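Print this ticket | E-mail this ticket

Ticket 308
Product: Skano cup stand (round wooden base, two bent metal loops)
Supplier: Gudness
Site: Manport, break area
Status: Closed
Priority: Low

Reported problem
Stand rocks on the table. Paper cups lean when seated. The stand was assembled on site from the flat pack.

Log

Friday, 9:10. Checked the table with a level. Table is flat. Fault is in the stand.

9:25. Measured the loops. One leg of the tall loop sat 10 mm deep in its hole, the other 14 mm. Both should be at 14. The short leg held the loop at an angle, and the cup rested against it.

9:40. Removed the tall loop. Found wood dust packed in the shallow hole. Cleared it with a bamboo skewer. Did not drill. Refitted by hand, both legs pushed at the same time. Depth now 14 mm on both sides.

9:55. Stand still rocked slightly. Turned it over. A ridge of dried glue ran along the bottom edge of the base. Took it down with sandpaper and wiped off the dust. No rocking after that.

10:20. Checked the wide loop. Legs seated, no play. Left alone.

10:40. Tested with Kouris paper cups, one at a time, then a stack. The base of the stack sits level. Cups with a wider rim were not tested.

11:05. Wrote to Gudness about the dust in the holes. Asked for a spare tall loop in case the coating chips at the leg ends. Reply pending, not needed for closure.

Attachments (2)
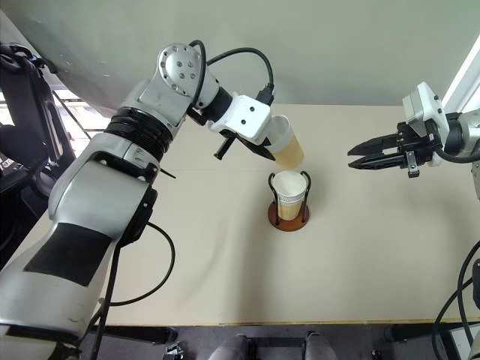
Stand on the tabletop, wooden base down.

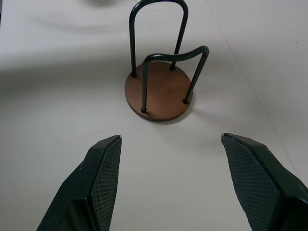
Can the loops be glued in to stop them from working loose?
Not recommended. Glue in the holes sets the legs at whatever depth they are at, and a loop fixed crooked can't be corrected without damaging the base. Push the legs down again when the cup starts to lean.

Print this ticket | E-mail this ticket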